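How Our Packing Room Sounds: a noise project by Ha-neul Ahn

So I picked noise for my project, mostly because my uncle comes home from work talking way too loud and my whole family makes fun of him for it. My teacher, Ms. Doucette, said fine, but I had to measure something and not just complain about my uncle!

I borrowed a sound meter from Santino Ulloa (thank you, Santino) and in September I took 31 readings at Nunalance, mostly at 10 in the morning when everybody is back from break. Before that I read up on decibels, which are weird. They don't add up like normal numbers – two fans at 60 each make 63 together, and I had to read that page three times before I believed it.
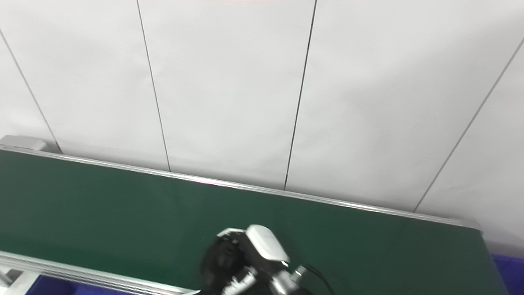

My first guess was that the loudest spot would be the loading door. Wrong! The door is loud for a few seconds and then it's over. The break room was worse, and I blame the vending machine and the hard floor. Sound bounces off anything hard and flat, and once it's bouncing, people talk louder to get over it, and then other people talk louder over them.

I also handed out a survey and got 16 back. Vicente Bustos wrote a whole page on the back of his about the radio, and I wish I could put all of it in. Most people said the noise doesn't bother them at work but they feel tired from it in the car home, which I wasn't expecting.
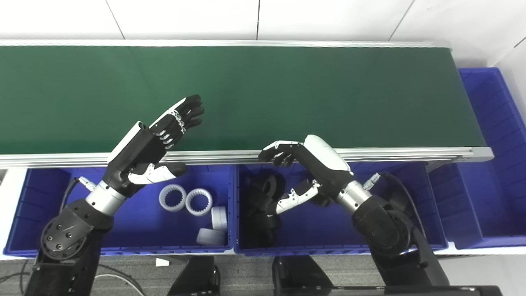
Fig. 2. The green conveyor belt and the blue bins.

If I did this again I'd take readings at night too, and I'd keep the meter on a stand, because my arm got shaky and I had to throw some numbers out. I'd also like to try felt pads under the break room chairs and measure before and after. Tetsuya Nishimura has already offered me a bag of them.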